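Where Does Fake Money Go to Die?

Say you have a color printer, a free afternoon and very poor judgment. You print a twenty-dollar bill. It looks pretty good. You take it to a candy store in Fundthorpe and buy one gumball.

Congratulations, you are now a counterfeiter. You are also holding a gumball and $19.75 of somebody else's real money, and that is the part the police care about.

Making fake money is called counterfeiting, and people have been at it for as long as there has been money. When coins were silver, crooks made them out of cheaper metal with a thin silver coat. Shopkeepers bit them. This was hard on the teeth and told them less than they hoped.

Paper money is harder to bite, so the people who make it hide things inside. Hold a real twenty up to the light and you'll find a faint face in the blank part and a thin strip running from top to bottom. Tilt it and the number in the corner changes color. Rub it and it feels a little rough, like cloth, for the excellent reason that it is mostly cotton. Your printer has no cotton. Your printer barely has ink.

So what happens to a fake? Usually it gets passed along for a while. The gumball store gives it to a customer as change, the customer buys a sandwich, and the sandwich shop takes its cash to the bank. The bank runs the bills through a counting machine, which checks each one and spits out your artwork.

Now comes the unfair bit. The bank keeps the fake and sends it to the authorities. It does not hand over a real twenty in return. Whoever was holding it last is out twenty dollars, even if that person did nothing worse than sell sandwiches.

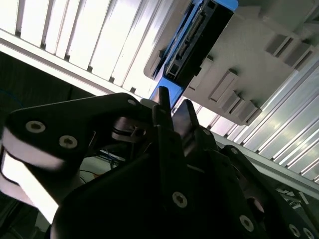 Eun-ji Seo thinks banks should pay the shop back, at least the first time. The trouble is that a crook could then print a pile of fakes, carry them in looking sad, and go home with real money. Banks have thought about this more than they have thought about sandwiches.

If you ever get a bill that seems wrong, don't try to spend it. Spending it on purpose is a crime, even if you didn't make it. Put it in an envelope, try not to handle it much, and have a grown-up call the police or a bank. You won't get your money back — but you will get a good story, and you'll stay out of court.

Comments (2)

Bo-ram Nam
My son has now held every bill in my wallet up to the kitchen light. All 8 were real. He was very disappointed.

Ritside Reader
Does this work for coins too? My daughter bit one and says it tasted "guilty."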